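Comparison of two fingertip pads for a hand-held parallel gripper used on soft goods

Group members: Rajkumari Mishra, Umesh Kanaujia, Siriporn Ongart
Supervisor: Malcolm Mapplebeck
Submitted: Jan 26, 2018

1. Aim

The aim of the project was to find out which of two fingertip pads is better suited to picking up and folding padded clothing with a linkage gripper held in the hand. The pads are called Asen and Numach in this report, after the folders in which the part drawings were kept. Earlier work by Poonam Bhardwaj used the same linkage on boxes and bottles only. Cloth was left out of that work and is the subject of ours.

2. Equipment

Each tool consists of a handle, a housing, a pair of jaws driven by linkage arms, and a camera looking forward over the jaws. The operator holds one tool in each hand. The Asen pad is long and narrow with a flat inner face. The Numach pad has the same length but a slightly rounded face and a softer outer layer. Both fit on the same pins, so a change of pads takes a few minutes and does not disturb the camera.

The camera has a wide lens. This gives a good view of the room but darkens the corners, and straight edges near the border of the picture come out bent. We did not correct for this, as the recordings were scored by eye.

3. Method

Clothing was laid out on a bed, which was chosen over a table because the mattress gives way under the fingertips as it would in a home. A trial consisted of gripping the garment at an edge or fold, lifting it clear of the layer below, and placing it on the other side of the fold line. A trial was scored as a success if the pad held until release and only the wanted layer was lifted.

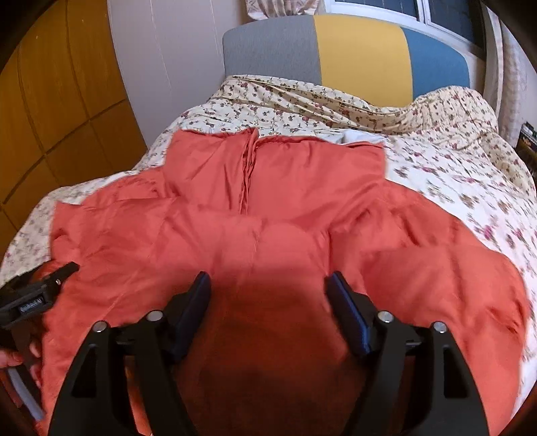

Padded garments gave more trouble than thin ones at the planning stage. The filling moves away from the jaws when they close, and the outer cloth is smooth, so the pad has to take in a fair depth of material before it holds. Where several layers lie over one another it is also hard to judge from the camera view which edge belongs to which layer. We therefore agreed that the operator would approach along a seam or a folded edge where one could be found.

A total of 172 trials were recorded, divided equally between the two pads. Umesh Kanaujia and Siriporn Ongart took turns as operator. Rajkumari Mishra scored the recordings without being told which session they came from, although the shape of the pad could often be made out.

4. Results

The Asen pad succeeded in 66 of its trials. The Numach pad succeeded in fewer, and most of its failures were of one kind: the rounded face pushed the cloth ahead of it and the jaws closed on nothing. When the Numach pad did get hold of the garment it seldom let go during the lift. The Asen pad showed the opposite pattern. It reached under a fold easily, but slipped more often once the weight came on - mainly with the smoother fabrics.

Lifting two layers by mistake happened with both pads. We could not find a clear difference between them on this point.

In 5 trials the linkage did not open fully after release. All of these were in the same session, and the fault was traced to a pin that had worked its way along its hole. The trials were kept in the count.

5. Discussion

For folding, getting under the edge matters more than holding strength, and the Asen pad is the better choice of the two. A narrow tip with the softer Numach layer on its inner face would be worth making. The drawings for this have been started but no part has been printed.

The operators improved with practice, and the order of the pads was not mixed well enough to rule this out as a cause of part of the difference. Any repeat should change pads after each garment instead of after each session.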